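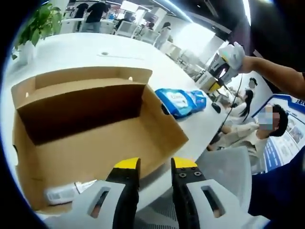

Chapter 4
Who Pays When the Loan Goes Bad?

In this chapter
Why banks turn down healthy small manufacturers
What a loan guarantee covers, and what it leaves out
Fees, caps and the lender's share of the loss
Counting the jobs (and arguing over the count)

I spent my first year out of college on the lending desk of a small bank in Lusham, and the file I remember best is one I said no to. The company was called Hestix. It made hinges and brackets, it had steady customers, and its owner, Muammer Dağdelen, wanted to buy a second press so he could stop turning orders away. I liked the man, I liked the business, and I still turned him down!

Why? Collateral. The building was leased, the old press was already pledged against an earlier loan, and if things went wrong the bank would have been left holding a used machine that hardly anyone in the region wanted to buy. On paper Hestix could make the payments. On paper we also had almost nothing to grab if it didn't, and my boss read the second paper first.

Economists call this credit rationing, and we'll get to the formal version in a few pages (it has a graph, but a friendly one). For now just hold on to the basic puzzle: a borrower is willing to pay the going rate, or even a bit more, and still can't get the money. Raising the rate doesn't fix it either. Push it high enough and the careful owners walk away, and you end up lending to the people who never planned on paying much attention to the rate in the first place.

A loan guarantee is one way a government can step in. The state doesn't hand the company a check, the way it would with the grants we looked at in Chapter 3. The bank still makes the loan with its own money and still does its own homework. What changes is the bad day. If the borrower defaults, a public agency covers an agreed part of the bank's loss, and the bank eats the rest.

That leftover part matters a lot, and students tend to skate past it. Cover the whole loss and I, sitting at my old desk, have very little reason to read the file carefully. Cover too little and I'm right back to saying no to Mr. Dağdelen. Most of this chapter is really a long argument about where to set that one number.

We'll follow a regional program called Follemow through its first round. It took in 2,374 applications and guaranteed 931 loans, and 123 of those later went into default. Is that a good result? My colleague Apolline Hamel thinks the default count is too high. I think it may be too low, and I'll try to talk you into it in Section 4.3.

Before you read on
Write down what share of a loss you would cover if you ran the program, and one sentence on why. Keep the note. You'll need it for the exercises in Section 4.5.

4.1 The view from the lending desk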